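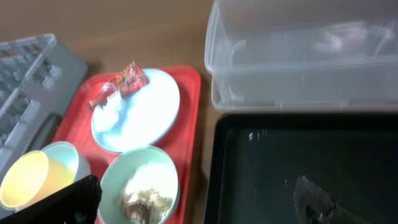 Figure 4. Red tray, with two round dishes, two cups and a snack wrapper lying over the upper dish.

4.2 Mixed waste on the shared tray

Of all the table-clearing tasks in the Prilley study, the shared tray was the one we most enjoyed analysing, and it rewarded us richly! A tray groups its contents before anyone has made a decision about them. Cups, dishes and wrappers travel together, yet they belong in quite different places, and the order in which they part company tells us a good deal about how a small kitchen works. The Stostora inventory, our starting point, lists 647 household items but treats food residue as a property of the dish. We code it as an item in its own right. The white fluffy material and the granular heap in Figure 4 each received a separate entry, and agreement between coders improved markedly once we did this.
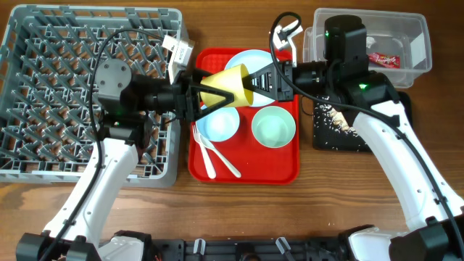
Figure 5. Yellow cup held on its side over the tray, with bowls, a plate, a fork and a spoon; grey dish rack at left.

Cups were a delight to code. A cup on its side takes up more of the tray than an upright one, and its open mouth can point anywhere, so we recorded orientation as well as position. Bowls similar in size but different in colour (light blue and mint green in Figure 5) were kept as distinct entries, following Serrano. The rack's angled pegs favour plates, and we scored bowls and cutlery under a looser placement rule. 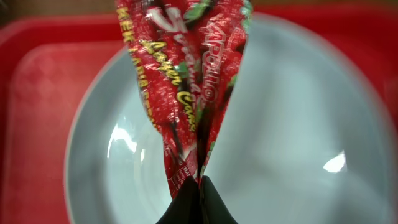
Figure 6. Red snack wrapper gathered to a narrow neck at its lower end, with a pale round plate behind.

Soft packaging gave us the most surprising category of all. Film creases, twists and hides its own lettering; on the wrapper in Figure 6 the word "APOLLO" can be read along one fold, while other print is lost in the creases. We therefore coded packaging by material and colour first, and by label only where the lettering allowed it. The full scheme is set out in the Clirkuvano supplement.

Comments (2)

tidybench: Love the residue-as-item idea. Are you releasing the coding sheet?

marlo_k: We only score the dishes in our lab and bin the wrappers before coding. Rethinking that now, great section!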